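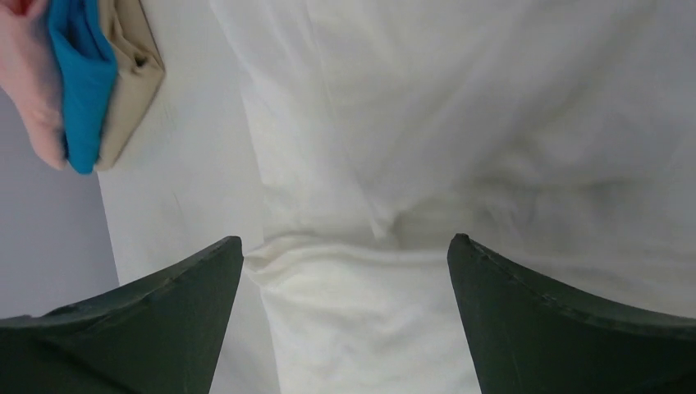
Pevum tests robot arms for people who have to fold things for a living. We work out of Deltenby, and our customers are mostly small laundries, uniform services, hotels that still do their own linen, and a couple of thrift warehouses. They come to us when a salesperson has shown them a video and they would like to know what the video left out.

We should say at the start that we sell something too. It's called the Gradach trial, and you should read this page with the same suspicion we'd want you to bring to anyone else's.

## What we do

You send us a box of your own laundry. We put it in front of a two-arm folding kit, run it for as long as we agreed on, and send you back a report along with your laundry. The report says what the arms managed, what they didn't, how long each attempt took and how often a person had to step in. If you want the recordings, you get all of them, including the dull ones.

The kit we currently use is the Mrema, a pair of small tabletop arms on a shared base. We don't make it and we get no commission on it. It is sold as a "complete garment handling solution," a phrase we have asked the maker to drop. A complete solution would include somebody to untangle the fitted sheets.

What we like about the Mrema is that it is simple enough to fix at the bench. The arms are light, the grippers can be swapped without sending anything away, and the cables run on the outside where you can get at them. What we don't like is the software that ships with it, which treats every cloth as if it were a flat rectangle and gets confused by anything with sleeves. We wrote our own. Ours is also confused by sleeves, less often.
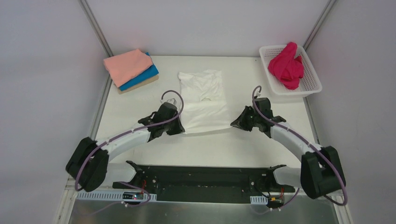 *Mrema kit with a white cloth between the arms, folded stack at the back left, basket at the back right.*

## How we got here

Faraji Waweru ran the production side of a linen service before he started Pevum. In his last year there the company bought a folding machine on the strength of a demonstration. The demonstration used one size of towel, all of them new and all of them ironed. Faraji's floor had hand towels, bath towels, bar cloths, aprons and whatever the hotels had thrown in the bag by mistake. The machine spent most of its life under a sheet.

He wasn't against automation then and he isn't now. He was annoyed that he'd had no way of finding out beforehand. He rented half a unit, bought a pair of arms, and asked Beatrice Athumani to help him write down what a fair test would look like. Her background is in checking scales and meters for trade use, so her first draft was mostly a list of ways to cheat. We still use it. Among the things it rules out:

- restarting a run because the first grab looked bad
- choosing the garment after seeing how the arms are behaving that morning
- smoothing the cloth by hand and leaving that out of the time
- reporting the best attempt as "typical"
- speeding up the footage without saying so on the screen

Every one of those turned up in a sales video one of us had been shown.

## What the numbers look like

People ask for a single success rate. We don't publish one, and we'd be wary of anybody who does. "Success at folding" depends on the garment, the state it arrives in, how square the fold has to be and how long you're willing to wait.

What we can give you is our last full round on plain cotton items, which are about as easy as this work gets. We made 481 attempts. A person had to step in on 89 of them. Faraji thinks that's encouraging. Beatrice points out that in a shop with one attendant, that is a lot of walking back and forth, and that the count says nothing about how neat the rest were. Both opinions went in the report and both are still there.

A few patterns have held up well enough that we'll repeat them here:

**Picking from a heap is harder than folding.** Most kits are shown starting with a cloth already laid out. Yours will start in a basket, crumpled, and possibly wrapped around something else. Ask to see that part.

**White on white is a nuisance.** A pale cloth on a pale table gives the cameras very little edge to work with. We keep the pale table and run white items on purpose, as plenty of laundries handle little else.

**Two arms don't mean twice the speed.** One often waits while the other finds its grip. If a brochure multiplies by two, get out a pencil.

**Thick folds slip.** Once a cloth has been doubled over a couple of times, the gripper has to pinch several layers together. Lower layers get left behind, and from above it can look fine until you pick the item up.

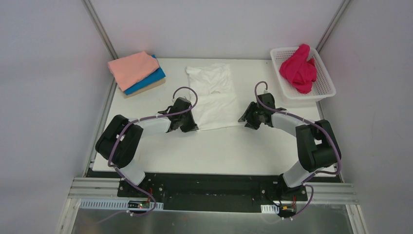

*Left gripper at the edge of the white cloth, right gripper open alongside.*

## Who you'll deal with

**Faraji Waweru** handles first calls and decides whether a trial is worth your money. He turns down more work than the rest of us would like.

**Beatrice Athumani** owns the test rules. Changes to them go through her, and the old versions stay on file so you can see what was different when your neighbor's trial was run.

**Emmanuel Ondieki** keeps the arms going. Grippers, cables, cameras, power supplies. If your report mentions downtime, the figures came from his log, and he doesn't round them in our favor.

**Mwanahawa Were** writes the control software and labels the recordings. She came from a lab where robots folded the same shirt for two years, and she is the one who insisted that customers send their own items.

**Kirstin Mowat** writes the reports and answers the mail. She spent a long time in hotel housekeeping and is the only one of us who can fold a fitted sheet properly. Her hand-folded pile is what the arms are compared with, which we admit is a hard standard.

## What a Gradach trial costs and includes

A trial is $2000, paid after you get the report. For that you get 8 working hours of arm time on your own items, the full recordings, the step-in log and a call with whichever of us you want to argue with. Shipping is on you. We'll tell you before we start if we think the answer is already obvious, and in that case we would sooner have a short phone call than your money.

There are things a trial won't tell you. It won't tell you how the kit will behave after a year of lint. Our bench is clean, well lit and out of the way of carts, and your back room may be none of those. We have run the Mrema for long stretches, but always with Emmanuel within reach, and you don't have Emmanuel. We say so in each report, in the same size type as everything else.

We also can't tell you what to do about staff. We've been asked, more than once, for a sentence saying the arms can replace a folder. Nothing we've measured so far would let us write it.

## Why we keep doing this

Some of us believe that arms like these will be ordinary in small laundries before long. Mwanahawa does. Kirstin doesn't, and the two of them have a standing bet that we've been asked not to describe on a business website. The rest of us are somewhere in the middle and change our minds depending on how the week has gone.

We do agree that the kits have improved since we began. The grippers are gentler, the arms recover from a missed grab more often, and a T-shirt that was hopeless in our early rounds is now merely slow. Whether slow is good enough is a question about your shop, your volumes and your rent, and we don't have those figures unless you send them.

## Visiting

You can watch a run in person. We hold an open bench on the last Friday of the month, apart from April, when the unit is closed for rewiring. Bring something awkward. Bathrobes are welcome, as are aprons with long ties. Please don't bring anything you'd be sorry to see dragged across a table.

To book a place or ask about a trial, write to Kirstin through the contact form. Tell us what you fold, how much of it there is in a normal week, and which sales video you've been watching. We've probably seen it.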